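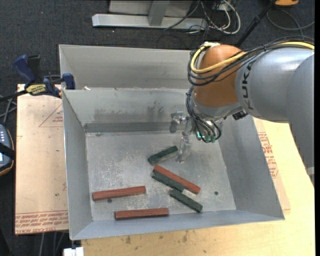 We crossed 1000 grasps this month, and I promised myself I would write something down when we did, so I've made a pot of coffee and closed the door and I'm going to try to get it all out before I lose the thread.

When I started on this I thought the learning part would eat all my time. I had pictured long evenings of staring at curves on a screen. There have been a few of those, but most of January went into blocks and bins, and into the question of how you put six blocks in a bin so that the computer sees something new. I am much worse at that than I expected! My hands have habits. If I set the blocks down one at a time I leave nice polite gaps between them, and the arm gets very good at nice polite gaps. So now I tip them in from the other bin and leave them however they fall, even when two end up snug against each other and I can already tell it's going to be a miserable pick.

The miserable ones are the ones I want, of course. Our first batch was 120 tries, all of them tidy, and the model we trained on it (we call it Brultell, after a village near where I grew up) looked wonderful until it met two blocks lying side by side. It went for the seam between them every single time, like a kid reaching for the last cookie. I threw nothing away, but I did start over with the tipping.

We keep the failures too – a missed grab gets saved with the same care as a clean one, with the camera view from before the move, where the fingers went, and whether anything came up with them. My friends over at the Landby shop only save their good picks, and we've gone back and forth on it over many lunches. I still think the arm needs to see what a bad idea looks like.

The other thing I've learned is to write notes while I'm sitting there. "Slipped" means very little to me two weeks later. "Slipped, green, right finger landed on the corner" I can use.

Next up is Mfaume, which is our name for the set with odd shapes in it. I have a shoebox of candidates on my desk and I keep adding to it, mostly bottle caps and a door wedge so far. I'd like to have the first tries recorded before I drive out to Flustalville to see my sister, but the door wedge may have other plans.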